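Shared Tables Need a Load Rating on the Label

Walczak sells a meeting table with a label underneath that gives the finish code, the batch number and the cleaning agent to avoid. It does not give the load the top can carry at midspan. Brovska and Hurklow print labels of the same kind. A buyer who wants the figure has to write to the manufacturer, and in my case the reply took 21 days and quoted a static load with no span and no support condition. A load without those two items cannot be used for anything.

My position is that every table sold for shared use should carry a rating, stated the same way by every maker, on the underside where the next owner can read it.

The usual objection is that tables rarely fail. Outright collapse is rare, I agree. Creep is common. A top that carries a steady load for years takes a permanent sag, and the sag reaches the joints before anyone sees it from above. By then the fasteners have worked in their holes and the frame racks when someone leans on a corner. Owners describe such a table as "old" and replace it. Many of those tables were simply loaded past what they were built for.

Shelving solved this long ago. The racks in our storeroom carry a plate with the load per bay, and people who have never read a standard in their lives obey it. The cost of the plate is trivial. I see no reason a table top, which is a shelf with people around it, should be treated as furniture in the decorative sense.

The rating need not be complicated. I would ask for 3 numbers: the distributed load, the point load at the center of the longest unsupported span, and the load at the edge midway between legs. The edge figure matters most. People sit on edges and clamp things to them, and the edge is where a thin top is weakest.

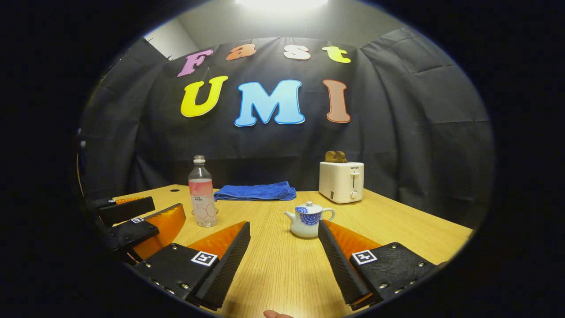 What testing would cost

Makers say that testing each model would price small shops out. Bornus, a small shop by any measure, quoted me 400 dollars for a deflection test on one design, with the sample table included. Spread over a run of 40 tables, that is 10 dollars each. A buyer pays more than that for delivery to the second floor.

The stronger objection came from Naima Metwally, who specifies furniture for schools. She argues that a printed number invites people to load up to it, where the absence of a number makes them cautious. I have not seen the caution. I have seen a copier on a folding table. Still, her point bears on how the figure is set, and I would accept a conservative one – half the load at which permanent set is first measured, for instance – provided the basis is printed beside it.

There is also the matter of secondhand sales. Office tables change hands several times, and the paperwork is gone after the first. A figure on a web page is lost when the model is discontinued. A stamped plate stays with the top until someone removes it with a screwdriver.

I would start with public purchasing. A school district that writes the rating into its February tender will get it, and once the plates exist for one customer the maker has little reason to leave them off for the others.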